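Nerivley Gripper Project

The Nerivley Gripper Project is a student robotics project run as an elective course at Plostholm, a technical college. Students work with hand-held grippers: they carry out small household tasks with them, and the recordings are used to train a robot arm. The course began in January as a replacement for an older line-following class and has been described by its organizers as a new way to teach automation. How new it is remains open to question. Much of the syllabus, including the unit on calibration, was carried over from the class it replaced.

Background

The project grew out of a student club called Misora, which had entered the regional Szűcs Cup in earlier years without placing. Club members argued that they were spending most of their time writing motion code by hand and very little of it testing. The college agreed to give credit for the work and to pay for parts. The claim, repeated in several course brochures, that the club "invented" its teaching method is not supported by the club's own records, which cite published work by other groups from the first page on.

Course structure

Students are placed in teams of four. Each team assembles its grippers, prints and mounts its markers, picks a task, and records attempts at it until the instructor, Hwa-young Jeon, accepts the set. Attempts in which the object is dropped are supposed to be kept and labeled as failures. A review of the first term's logs found very few failures labeled at all, and it is hard to believe that beginners dropped so little.

Sessions are held in a brick-walled room with white metal shelving along the wall. The room has no assigned technician, and repairs to the finger pads, the part that wears out most often, are left to the students. 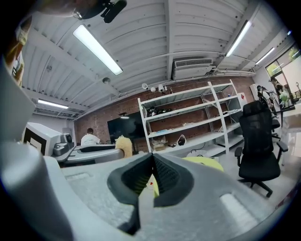 Jeon, asked about the missing failures in an interview for the college newsletter, said that teams had been deleting bad takes out of embarrassment, that she had told them to stop, and that a course where everything works on the first try has taught no one anything. The labeling rule has since been made part of the grade. Whether this has changed what students hand in, or only what they say about it, has not been checked.

Results

The most widely quoted result is from a report dated 6/21/22, in which one team stated that its arm had learned to move a soft object from a table to a bin after training on 136 recordings. The report gives 121 successful trials but does not say how many were run, so no success rate can be worked out from it. The trials were scored by the same students who built the system. A later team tried to repeat the work with the table moved to another wall and reported that the arm mostly reached for the wrong place — a problem the first report does not mention.

At the following Szűcs Cup the project entered 3 arms. One finished its round. The college's announcement called this a strong showing.

Criticism

Former Misora members have complained that the course took over the club's equipment and hours, leaving little room for students who wanted to build something other than grippers. Others have questioned how much programming is involved, as a student can pass with a good set of recordings and a short written report. Supporters reply that collecting clean data is a skill in its own right. That may be so, but the course has not published any comparison with the class it replaced, and the two groups never took the same final test.

See also

Misora (student club)
Szűcs Cup
Plostholm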